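Anselm's argument: where exactly does it fail?

zmagi
Working through the Proslogion with a reading group in Nellberg. We spent 60 minutes on chapter 2 and split over Gaunilo's island. I say the parody works. If existing in reality makes a thing greater, the greatest island exists too.

k_paju
It doesn't. "Greatest possible island" has no fixed maximum. You can always add another fruit tree. Anselm's formula is supposed to have an upper limit built in.

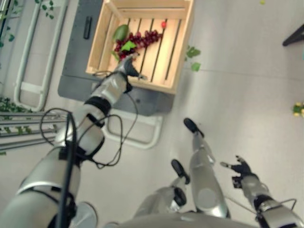

Chapter 3 also matters more than chapter 2. There he argues for something that can't be thought not to exist, and no island qualifies.

toom15
Chapter 3 assumes that necessary existence is coherent. Kant would stop you right there.

k_paju
Kant's target is the Descartes version. Whether "existence is not a predicate" touches chapter 3 is disputed.

zmagi
Disputed by whom? And you still owe me a reason to think greatness has a maximum. Knowledge, maybe. Power, maybe. Both at once is a separate claim.

k_paju
Granted, the compatibility premise needs its own defense. Leibniz saw the gap and tried to fill it.

bronville
Read chapter 15 before going further. He says God is greater than can be thought, which makes trouble for the "upper limit" reading.

toom15
Agree with bronville. Which translation is the group using?

zmagi
Charlesworth. We do chapters 3 and 4 in June.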